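Nurov Finger Pad Kit, FP-3
Replacement pads for the Deller two-finger gripper

Service notice: pads from batch 107 can come away from the backing plate under side load. The finger then loses grip and the part drops, with no fault shown on the controller. Stop using these pads and check the number stamped on the back. Batch 123 and later use a new adhesive and are not affected.

Do not raise the grip force to make up for a loose pad. This bends the plate. 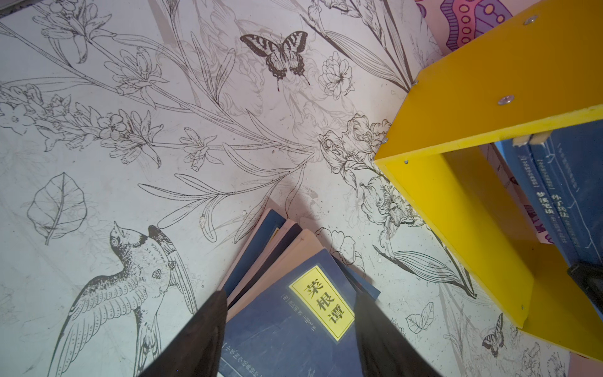 After fitting new pads, run the open and close cycle 200 times with no load, then check both edges for lifting. Kits are sold in packs of 3 pairs. Affected packs are replaced free through Farkomport.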